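Section 4: Setting Up Your Velluvia Countertop Water Filter

Welcome back! If you have worked through Section 3, your Velluvia is out of its carton, the packing tape is off the lid, and you have the spout, the faucet adapter and the two filter cartridges laid out somewhere within reach. If you are missing any of these, please have another look under the cardboard tray at the bottom of the carton, where the adapter likes to hide.

Set aside 20 minutes for this section. Most of that time goes to flushing the cartridges, so you are welcome to put the kettle on (with tap water, for now) and take it slowly.

Choosing a spot

1. Pick a place on the counter near your kitchen faucet. The supply hose is 27 inches long, and it should reach the faucet in a loose curve with no sharp bend in it.

2. Keep the unit away from the stove, the toaster and any window that gets strong afternoon sun. The housing can stand a good deal of everyday bumping, but steady heat will dry out the seals long before their time.

3. Check that the surface is flat. If the unit rocks when you press on one corner, turn the rubber foot under that corner a little to the left until the rocking stops.

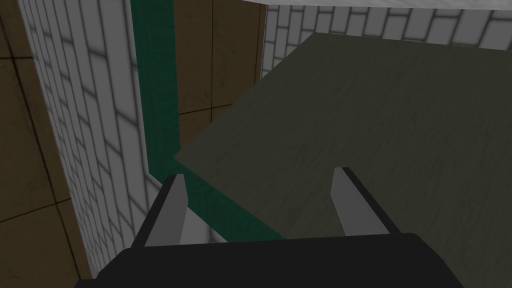
Fig. 4-1. Flat surface, seen at an angle.

Note: Stone and tile counters often dip slightly near the sink. If the feet can't make up the difference, move the unit a few inches over and try again.

Fitting the cartridges

4. Wash your hands, then peel the foil cap off the Stetamora carbon cartridge (the one with the blue ring). Try not to touch the open end.

5. Dab a little water on the blue ring with your fingertip. Lower the cartridge into the left well and turn it to the right until you feel it click. A gentle hand is plenty.

6. Do the same with the Numska fine cartridge, which has the white ring and goes into the right well.

7. Put the lid back on and press down on both sides.

Caution: Never use pliers or a wrench on the cartridges. The threads are made for hand pressure only, and a cracked well is not covered by your warranty.

Connecting to the faucet

8. Unscrew the aerator from the end of your faucet. It may be stiff if it has been there for years, and a warm, damp cloth wrapped around it for a few minutes usually helps. Keep the aerator in a drawer in case you move house and want to put it back.

9. Screw the Henríquez adapter on in its place. If your faucet has inside threads, use the small brass ring from the parts bag first.

10. Push the supply hose onto the side of the adapter until the collar snaps. Give it a light tug to be sure.

Caution: Use cold water only. Hot water harms the filter material and can loosen the hose.

Flushing

11. Turn the lever on the adapter to FILTER and open the cold tap about halfway. You will hear some gurgling as the air leaves the wells, and the first water may come out gray or cloudy. This is fine carbon dust. It is harmless, but please don't drink it.

12. Let the water run for 9 minutes. Your houseplants will happily take whatever you catch in a bucket.

13. Close the tap and feel along the hose and under the lid for drips. If you find one at the adapter, unscrew it, straighten the washer and tighten it again. If you find one under the lid, take out both cartridges and repeat steps 5 to 7.

14. Fill a clear glass and hold it up to the light. If it still looks cloudy, let it stand for a minute. Cloudiness that rises and clears is only air. If it stays, flush for a few minutes more.

When to change the cartridges

Each pair of cartridges is good for 400 gallons. In a small household that can last quite a while, so we suggest writing the month you fitted them on the sticker inside the lid. If the flow slows to a trickle before then, your water may carry more sediment than most, and Section 6 explains how to rinse the screen.

Going away for a while? Turn the lever back to TAP, empty the wells and leave the lid slightly open. When you come home, repeat steps 11 and 12 before you drink from the spout.

Continue to Section 5, Everyday Use and Cleaning.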